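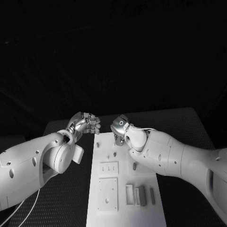 *White board on the dark bench, black curtain behind.*

20 October 2024

I have been putting off writing up the work table because the top is the least interesting part of the room and has taken the most time. The notes below cover the surface, the board and the curtain, in the order I dealt with them.

**The table.** The old top was pale and I could never find a pale part on it. The replacement is dark. I bought it from Zoteck as an offcut, and it arrived with one corner crushed, which I turned to the wall. Dark tops show dust within the hour. They also show the edge of anything white laid on them from across the room, and for layout work that matters more than the dust.

**The board.** White, rectangular, cut to 412 mm on the short side. The first one I ordered from Druder was 8 mm narrower than the drawing and I kept it for a week before measuring it. The second is correct. Both were squared against the same steel rule, so I trust the difference.

The board is not fixed. I tried clamps in March and gave up on them, as they occupied the two places where I most wanted clear space. It now sits on thin rubber strips, set back from each edge so they can't be seen or snagged. With 263 g of load placed at one corner it stayed where it was. At 307 g it crept. I have not tested anything in between and probably should.

Reach is the remaining constraint. The near half of the board is easy. Work at the far end has to be done from either side, inward, and the useful space between the two sides is small. Anything tall left in the middle gets knocked. I have moved the parts tray off the board entirely for this reason.

**The curtain.** Black, hung behind the table. Before it went up, the background was a shelf of tins and a window, and the window changed the apparent color of the board between morning and afternoon. Oldřich Skála suggested painting the wall. A curtain was cheaper and comes down for washing. The cloth is from Kollár, the heaviest weight they stock, hemmed by me and not very straight.

One problem with black cloth next to a white board is lint. It travels in one direction only. I wipe the board with a damp microfiber cloth at the start of a session and let it dry fully before anything goes on it. Paper towels leave more behind than they pick up.

**Still open:**

- Test the rubber strips between the two loads above.
- Replace the crushed corner, or cut it off square.
- Add weight to the bottom hem of the curtain.
- Ask the Triturbridge shop whether they can cut a longer board to the same width.

The lamp is a separate post. I have two candidates and dislike both.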